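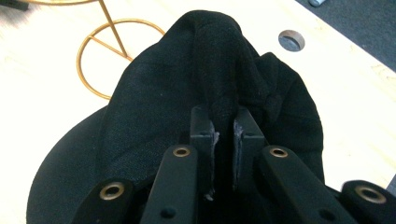 Tuning the grasp segmenter for dark cloth

Posted Jun 29, 2022 in Perception, Tutorials

Black cloth held by black fingers is the worst thing you can hand to a segmentation model, so naturally it's what everybody's laundry is made of. If you trained on the Skirnadmont towel set, your mask will be lovely on towels and will then announce that a black shirt is part of the gripper. Or that the gripper is part of the shirt. It depends on the seed.

This page walks through the fix we use in Edareo. You need version 26 or later of the perception package, a set of wrist-view recordings, and an afternoon you weren't attached to.

Before you start

Check that your recordings have the finger opening logged next to every image. Older Hasmont exports leave it out without a warning. Open any episode and look for the width column. If it's all zeros, your fingers were not closed for the whole session, your exporter was. Re-export with the width flag on.

Step 1. Make a gripper mask and stop predicting it

The camera is bolted to the gripper. The gripper therefore shows up in the same part of every image, doing the same thing, and yet for most of March we paid a neural network to find it.

Pick 200 images with nothing between the fingers, spread over the full range of openings. Sort them by width and run the mask builder. It writes one mask per width bin and blends between neighbors at run time. Load the result in the viewer and drag the width slider end to end. The outline should stay glued to the fingers and the linkage arms. If it lags, your width log and your images are offset in time, and you should go fix that now. I'll wait. Everything below depends on it.

Grow the mask by two pixels. Jong-dae Song argues for four. Four eats the part of the cloth nearest the fingertips, and that's the part we came for.

Step 2. Normalize exposure on the cloth

Auto exposure looks at a pale tabletop under strong light, decides life is good, and crushes the fabric to a flat black. You then ask the model to find folds in it.

Set the metering region to the area directly above the fingertips. For recordings you already have, use the local contrast filter with a clip limit of 3. Past that, lint starts to look like structure, and the planner will try to grasp lint. It is very committed when it does.

Leave the background washed out. It can look terrible. We don't grasp the table.

Step 3. Relabel the pinch

Most label sets have one class for cloth. Split it in two: free cloth, and cloth in the pinch, meaning whatever goes down into the gap between the fingers. Draw the pinch region narrow. Its side borders are the inner faces of the fingers, which on a gripper that has seen real use are scuffed to a pale gray. That wear is the best edge you'll get in the whole image, so snap to it.

Do not train on the wear alone. Kenji Okafor swapped in fresh fingers here and our pinch score fell to something you'd get from a coin. Mix in images from at least two sets of fingers, or turn on the finger texture augmentation, which paints random scuffs where you tell it to.

Step 4. Retrain the head only

Freeze the backbone. We used 935 relabeled images and held out 98 of them, chosen by episode. If you split by image, neighboring images from one episode land on both sides and your numbers come out wonderful and useless.

Edareo's default learning rate is fine. The default augmentation list is not: remove vertical flip. The gripper comes in from the bottom, always, and there's no call to prepare the network for a ceiling.

Step 5. Feed the planner

The fold planner wants a peak point and a direction. Take the highest point of the free cloth mask in image space that connects down to the pinch, then the line from the pinch to that point. A bunched garment can throw up a second lobe off to one side, and a naive highest-point search will hop between the two. The connectivity check mostly stops that. Turn on hysteresis for the rest.

Troubleshooting

Mask flickers near round background features: cable grommets and stand bases are the usual culprits. Add a dozen negatives.

Pinch class is empty although cloth is held: the width bin is wrong. Go back to Step 1, where I said I'd wait.

Planner picks a point on the bushings: you loaded the Hauksdóttir gripper config. It has different linkages. Everyone does this once.

Next page: Temporal smoothing without the mush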